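共享茶歇区桌面养护与小垃圾桶使用办法

Novmont园区生活通讯 2019年7月24日

二楼茶歇区的白色长桌换上来已经半年。一月份撤掉旧桌子的时候,我们在通讯里登过一则短讯,说新桌面颜色浅,容易显脏,请各位多用杯垫。半年下来,桌子总体保持得不错,杯印和划痕也确实多了起来。行政组最近收到几封邮件,有人问杯印用什么擦,有人问桌上的小垃圾桶到底能扔什么,还有人希望把垃圾桶挪到地上去。这一期把这些问题放在一起答复。

先说杯印。

白色哑光桌面上最常见的痕迹是灰色的圆圈,由杯底或者容器底部留下。茶水、咖啡沿着杯壁流下来,在杯底积成一圈,杯子端走以后水分蒸发,剩下的就是那一圈灰印。同一个位置反复放杯子,圆圈会一个叠一个。刚留下的印子用湿布一抹就掉,隔了一夜的要费些工夫,隔了一个长假的往往需要擦好几遍。

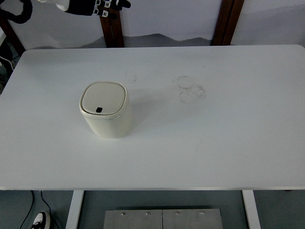

茶歇区白色桌面与桌上小垃圾桶,桶右侧可见浅灰色圆形印痕。

处理办法如下。先用拧干的软布蘸温水,在印子上敷一会儿,让干掉的残留物软化,再顺着一个方向擦。如果还有痕迹,在布上滴一点中性洗洁精,擦完以后换清水布再过一遍,最后用干布收干。洗洁精没有擦净的话,桌面会发黏,更容易沾灰。

仍然擦不掉的,可以用小苏打加少量水调成糊,薄薄地抹在印子上,等3分钟,用湿布擦去。这个办法一次只处理一小块,先在桌子靠边、不显眼的地方试一下。茶歇区水槽下面的柜子里备有小苏打和软布,用完请放回原处。

请不要使用钢丝球、百洁布粗糙的那一面,以及含研磨颗粒的去污膏。哑光表面经不起这样磨,磨过的地方会发亮,看起来比原来的印子更明显。含氯漂白剂也不要用,时间长了白色桌面会泛黄。酒精湿巾偶尔擦一下没有问题,不建议每天用。

再说划痕。

桌面上那种细碎的灰色擦痕,有一部分其实不是划伤,是硬物蹭过以后把自己的颜色留在了白色表面上,常见的来源有金属杯底、陶瓷杯没有上釉的底圈、钥匙和笔记本电脑的边角。判断的方法很简单,用指甲轻轻横着刮过去,感觉不到凹槽的,多半是蹭上去的颜色,可以用干净的白橡皮擦。能感觉到凹槽的才是真正的划痕,擦是擦不掉的,请不要反复用力,告诉行政组登记就可以。

搬动桌上的东西时请拿起来再放下,不要推着走。垃圾桶、纸巾盒、糖罐都一样。底部沾了砂粒或者糖粒的时候,推一下就是一道。

下面是小垃圾桶。

茶歇区桌上放的是一只米白色带盖的台面小桶,个头小,放在桌上是为了收茶包、糖包纸、搅拌棒和用过的纸巾。它不是给午饭准备的。外卖盒、果皮、没有喝完的饮料,请扔到门口的大桶里。过去两个月,清洁时多次在小桶里发现半杯奶茶,液体漏到袋子外面,又从桶底渗到桌上,桌面因此添了不少印子。

茶包请先在水槽边沥一下再扔。咖啡渣用纸巾包好。口香糖请用纸包起来,直接粘在内壁上的很难清理。

小桶每天下班前倒一次,由茶歇区当周的值日小组负责。值日表贴在冰箱侧面。倒桶的步骤是:取下盖子,提出袋子扎好,扔到大桶里,看一眼桶内有没有漏出来的液体,有的话用纸巾吸干,再套新袋子。袋口向外翻折,不要露出太多,不然盖子合不严。备用垃圾袋在水槽上方左边的柜子里,每卷80只,剩下不多的时候请在值日表下方的空白处写一笔,行政组会补。

每周值日结束前,把小桶整个擦一遍。桶身用湿布擦,盖子的凸边和中间凹下去的那一块容易积灰和糖粉,可以用棉签顺着走一圈。盖子与桶身之间的接缝也用棉签。盖子请用拧干的布擦,不要放在水龙头下面冲。桶底要记得翻过来看,底面脏了,放在哪里都会留印子。

关于把小桶挪到地上的建议,行政组考虑过,暂时没有采纳。茶歇区过道窄,推车经过时容易碰倒,保洁拖地也要来回搬。桶继续放在桌上靠里的一侧,靠外的一侧留出来,方便大家放杯子和打开饭盒。请不要把它挪到桌子边沿。

也有同事提出在桌面上铺一层透明软垫。我们在Osthorpe那边的办公区问过使用情况,得到的回答是垫子下面容易进水,进水以后不好干,时间一长有气味,边角还会翘起来。所以这边先不铺,仍然用杯垫。新订的杯垫一共42只,软木的,已经放在咖啡机旁边的小篮子里,大家随手取用,用完放回去。请不要带回自己的工位。上一批就是这样慢慢没有的。

平时的养护,值日小组每天用湿布擦一遍、干布擦一遍就够了。擦的时候把桌上的东西都拿开,不要绕着擦,垃圾桶下面和杯子常放的位置更要擦到。看到别人留下的水渍,顺手抹一下,比第二天再处理省力得多。

热的东西请不要直接放在桌面上。刚从微波炉里拿出来的饭盒、刚烧开的水壶,下面都要垫隔热垫。隔热垫挂在微波炉旁边的挂钩上,一共2块,尺寸够放一只大号饭盒。桌面受热以后可能留下发白的印子,这种印子没有好的处理办法。

彩色的液体也要留意。番茄汤、咖喱、红茶和记号笔的墨水,洒了以后请马上擦。如果已经渗色,先用湿布敷,再按上面小苏打的办法处理。记号笔可以用酒精棉片点着擦,从外向里,避免把颜色抹开。

最后是几件相关的小事。

茶歇区的海绵从本月起分开使用,黄色的洗杯子,蓝色的擦台面,请不要混用。两种海绵都在每月初更换。

水槽下柜子的门铰链已经修好,可以正常关上。

三楼茶歇区的桌子型号相同,以上办法同样适用。三楼目前没有台面小桶,需要的话请楼层代表填写物品申请单,交到行政组窗口。

桌面有较大损伤、桶盖破损或者杯垫短缺,也请到行政组窗口登记,写明楼层和位置。

Novmont园区行政组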